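Why do some pears wear sweaters?

Fruit is a terrible traveler. It rolls, it bumps, it sulks, and every bump turns into a brown spot. So packers slip some fruit into a stretchy foam net. The net is mostly holes, and the holes are full of air — a cheap sort of pillow. Take the fruit out and the net goes flat, like a sock with no foot in it.

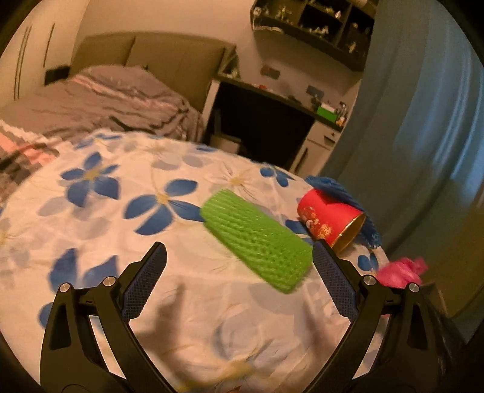
Don't toss it yet. It can ride around a small jar, or an egg if you're feeling brave.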